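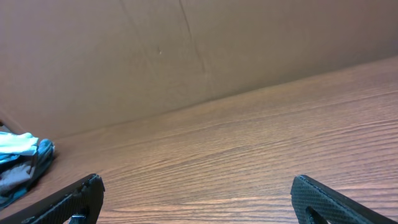 Stirevow Two-Finger Gripper: Product Page and Safety Notice

The Stirevow is a parallel gripper for tabletop handling of cloth and light household goods. It is supplied by Forkmont with two black fingers in a woven carbon-fiber finish, a wrist camera bracket and the Iron control unit. The fingers are sold as a matched pair and must be replaced as a pair.

Notice to owners: unexpected closing after a camera fault

Forkmont has received reports of the gripper closing without a command. In each case the wrist camera had lost its connection for a short time and then recovered. The control unit read the first signal after recovery as an object between the fingers and started a grip. The fault was first reported in April by the Besnard site, where an operator's glove was caught while a cloth was being repositioned by hand. The operator was not hurt.

Units affected

Control units running Iron software release 309 are affected. Release 308 and earlier do not contain the fault. The release number is shown on the start screen of the control unit. The fingers and the bracket are not defective and do not need to be returned.

Required action

Stop automatic operation until the software has been updated. Do not place hands between the fingers while the unit is powered, even when they are fully open and still. If a cloth or other item must be moved by hand, press the emergency stop and wait for the status light to turn off.

The update is part number 1647 and is supplied free of charge. After it is installed, the gripper holds its position when the camera signal is lost and will not move again until the operator confirms at the control unit. Installation must be followed by the open-and-close check in section 2 of the manual.

Damaged fingers

Light wear along the finger edges is normal. Fingers with cracks, lifted fibers or a loose mount must be taken out of service. Do not sand or glue them - repaired fingers are not covered by the warranty.

Reporting

Any unexpected movement should be reported to Washington Holanda, Product Safety, Forkmont. Please include the serial number, the software release and the control unit log. Do not clear the log before sending it.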